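Re-seating and recalibrating the front camera on the Ninar car

The front camera on our automated driving car had been drifting since May. The drift was small in any one week, but the lane offset reported by the Ninar stack had crept to the point where the car sat visibly left of centre with the controller engaged. Aleksandra Krajewska had already corrected it twice in software. Before doing that a third time I took the mount apart.

The camera sits on a two-part bracket behind the windscreen. The upper part is glued to the glass and stays there. The lower part carries the camera and is held by 3 screws, with a rubber washer under each. Two of the washers had hardened and one had split along its inner edge. With the screws at the correct torque, the lower part could still be moved by hand in pitch. In yaw it was solid. This did not match the drift we had been chasing, so I carried on and found the second fault, a hairline crack in the left ear of the lower bracket, visible only once the part was off.

Radovside sent a replacement bracket. I fitted plain nylon washers instead of rubber, put a drop of medium thread lock on each screw, and left it overnight before driving. The cable now has a tie close to the connector. Previously the first tie was well down the pillar and the free length of cable was pulling on the housing over every bump.

Static calibration is done in the workshop with the target board, on level ground, tyres at road pressure, with the usual load in the boot. Asif Magsi measures from the rear axle line and I set the board. Run the routine, write down the residual, move the board, run it again. If the two results disagree, measure the board again before touching anything else. Ours disagreed once, and the tape had been hooked over the wrong edge of the jig.

The road part takes longer. The routine wants straight running with clear edge lines, and it also wants stops, so that it can compare the horizon estimate at rest with the one it had while braking.
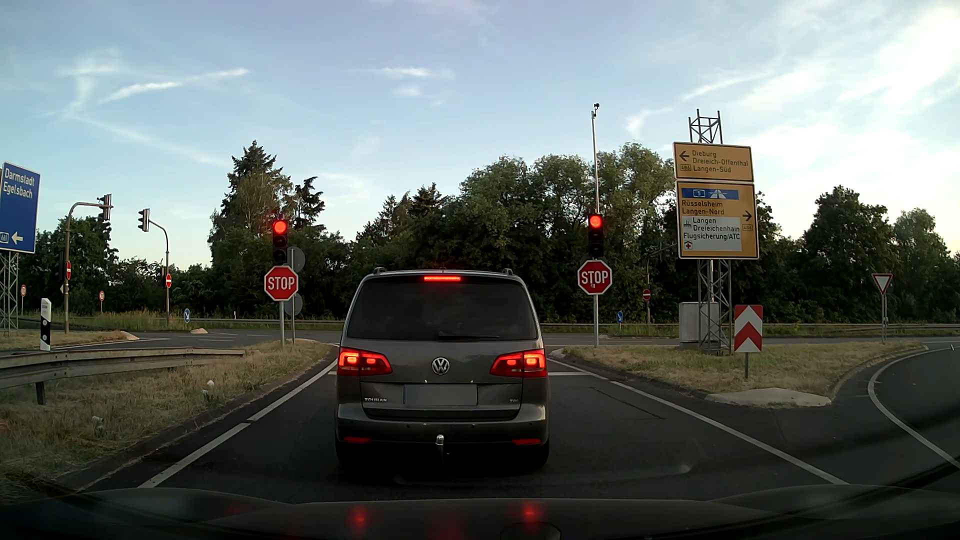 Nose dive under braking shows up as a pitch error, and it has to settle back to the same value each time the car comes to rest. With the old bracket it settled to a different value after almost every stop. With the new one the values sit on top of each other when plotted, apart from the first few while the estimator was warming up.

I recorded 829 frames for the fit and threw out 84 of them, mostly low sun and smeared glass. Clean the inside of the windscreen as well as the outside. The film on the inside gives a soft glare that the exposure control tries to deal with, and badly.

Settings after the work, for my own reference: bonnet mask redrawn slightly higher, auto exposure limited to the road region, pitch filter back to its default. The old yaw correction has been deleted from the config. Anyone pulling an earlier branch will get it back, so check.

Next job is the same inspection on the rear camera, which uses the same bracket in a worse position. After that a torque check every 100 hours, logged on the sheet in the door pocket.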